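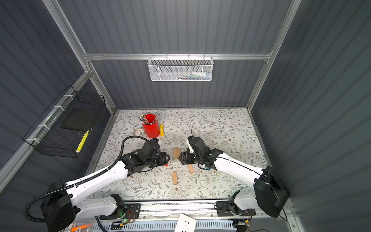 Two-finger grippers for small wooden blocks: stay with stock or swap?

Filed under: Grippers & End Effectors > Small Arms

fuad_worku
Evening all. I've been meaning to write this up since the start of August and kept putting it off, so apologies in advance for the length (my wife says I can't order a sandwich in under four paragraphs).

I've got two white arms on one rail, facing into the middle of the table, and the job is handing small wooden blocks from one gripper to the other. Pick up with the left, pass across, put down with the right. It sounds like nothing at all, and it has eaten my summer!

I've now run the same handover with the stock fingers and with a set of Ollitz soft pads stuck over them, 1,000 tries in total, split evenly. The pads dropped 11 blocks. The bare fingers dropped a good deal more, and I'm a bit ashamed to say I lost the page with that tally on it, so you'll have to take my word until I redo it. What I can tell you is that the bare fingers were far better at picking up a block lying at an angle, and the pads were lovely once they had hold of it but clumsy getting there.

So, do I keep the pads on both sides, or is there something better for not very much money?

raissa.honorato
What a nice tidy problem, and I do sympathise about the summer. I'd put the pads on the receiving arm only and leave the left one bare. The one doing the picking wants a thin edge it can slide down beside the block, and the one doing the catching wants a bit of squish so it can forgive you when the two aren't quite lined up. We ran a mixed pair like that on the Corport bench for most of last year and I never wanted to go back.

One question, is that flowery sheet staying? I like it very much, but I'd want to know how your camera gets on with pale brown blocks over little brown flowers.

tinsnips
Going to disagree with Raíssa here, in a friendly way. Mixed fingers mean two sets of closing values to look after, and the day you want to pass right to left you're stuck. I'd throw the pads away altogether and slow the handover down. Most drops I've had were speed and nothing to do with grip. Before you spend a penny, try it at half speed with the bare fingers.

fuad_worku
Raíssa, the sheet stays for now, because I grew fond of it. The camera has been fine with it for the blocks standing up, less so for the ones lying flat. I did wonder whether a plain cloth would be kinder, so I'll try one on Tuesday and report back.

tinsnips, fair point about speed, and I haven't tried that properly. I did slow the left arm down once, but I left the right one as it was, so I don't suppose it counts.

old_marrow
Lurker here, mostly. Has anyone looked at the Alard controller for this sort of pairing? I moved to one in the spring and the thing I noticed straight away was that both arms settled at the same moment, where before one was always still wobbling when the other closed. My log is at 663 handovers with it and I've stopped hovering over the table with my hand out.

Also, Fuad, mind that cable looping over the top of your left gripper. Mine used to sit like that, and it would tug a little at full reach. A bit of slack and a soft tie further back sorted it.

tinsnips
The Alard is a good box, but I wouldn't tell somebody to buy a new controller before they've tried turning a number down!

raissa.honorato
No, I agree with you there. Speed first, then fingers, then controller if he's still cross. I'd only add that slow and padded on the catching side will beat slow and bare, and I'll happily be proved wrong. My old notes from the Asamoah trials had 1,291 passes in them and the padded catcher came out ahead at every speed we set. Those were foam cubes, mind you, so wood may well behave differently.

tinsnips
Foam cubes! You might have led with that.

fuad_worku
This is all tremendously helpful, thank you. The plan, then, is half speed on both arms, bare fingers first, then the one pad on the right, with the plain cloth as a separate go so I don't muddle everything together. I'll see to the cable this evening. And I shall write the tally in a proper notebook this time.

old_marrow
Do a few with the block standing and a few lying down, and keep them on different pages. I mixed mine up and never did get them untangled.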